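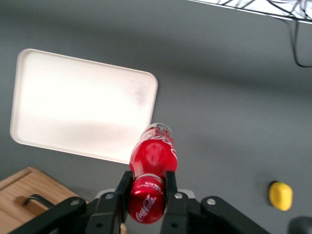

Marlies Kofler once told a room of new shop owners that she had never lost money on a bad product, only on a good one she had bought too much of. Her remark is a fair place to begin a chapter on inventory.

## Chapter 9: Holding Stock

Inventory is everything a business has bought or made but has not yet sold. On the balance sheet it counts as an asset. In daily life it also behaves like a cost. It takes up shelf space, it has to be insured, and it ties up cash that could be used to pay a supplier or a wage.

Consider Derkano, a small wholesaler of kitchen goods. In April the company held 757 units of one serving dish and sold very few of them. The same month it ran out of a cheaper dish that customers asked for every morning. The total value of its stock looked healthy - the mix was wrong.
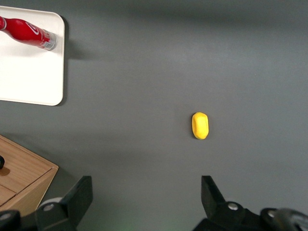

Derkano's buyer, Danang Siregar, had been ordering by habit. He placed the same order with Zendon at the start of each month, whatever had sold in the month before. When he began to compare orders with sales, he found roughly 2,000 dollars sitting in goods that had not moved since the previous year.

This chapter deals with two questions every buyer must answer: how much to order, and when to order it. We start with the **reorder point**, the stock level at which a new order should be placed. We then look at **carrying cost**, which is often left out of small-business accounts, and at **safety stock**, the extra units held in case a delivery is late or demand rises.

You will need the turnover ratio from Chapter 2. Review it before going on, and keep your worked answers for the Derkano accounts, as the same figures are used again in the exercises.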